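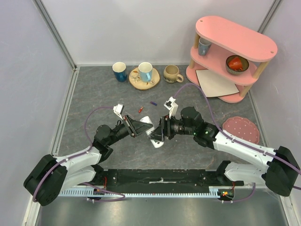

To: Brornach community list
Subject: Re: Saturday swap table and the hall kettle

Thanks for the replies so far. I've put the answers in one message so people don't have to go back through the thread.

On Saturday someone wrote:

> Is the crockery swap still on for May, and do we have to bring
> boxes? Also I have 2 teapots with no lids. Are they worth
> bringing or should they go straight in the bin? Last year I
> carried home more than I took.

Yes, it's still on. Same hall, the side door off the Bravomcombe road, because the front steps are being redone. Bring your own boxes and newspaper. We ran out of newspaper by mid-morning last time and people were wrapping plates in tea towels.

Teapots without lids are fine. They go on the garden table with the chipped pots and anything else you'd put a plant in. Cracked cups can go there too, but please don't mix them in with the good ones. A hairline crack is hard to see on a dark glaze, so run a fingernail around the inside before you put it out.

Odd saucers are welcome. Most of us have a cup that lost its saucer years ago, and the match doesn't have to be exact – a plain cup on a flowered saucer looks fine. 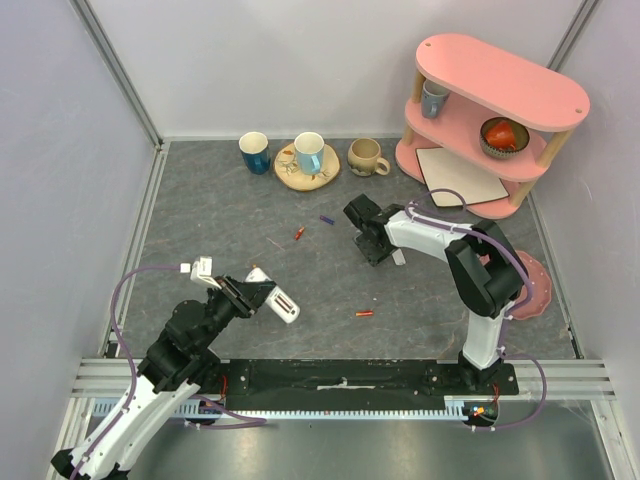
Blue mug, light blue cup on the flowered saucer, beige speckled mug.

Two things on money. Entry is $3 and covers the tea. The hall wants a $600 bond this year, up from last year, and we get it back if the floor is clean. Please use the mats at the door if it's wet.

Swanepoel plates: several people asked for these. If you have any in the brown rim, reply to the list first so they don't go in the first five minutes. The Grokura stoneware is heavier than it looks, so pack it at the bottom and don't fill the box.

The kettle in the kitchen trips the switch if the urn is on as well. Use one or the other. The fuse board is behind the coats.

Set-up is from 8 a.m. and doors open at 9:30. Leftovers go to the op shop in the afternoon if someone has a ute or a wagon free – reply here if that's you.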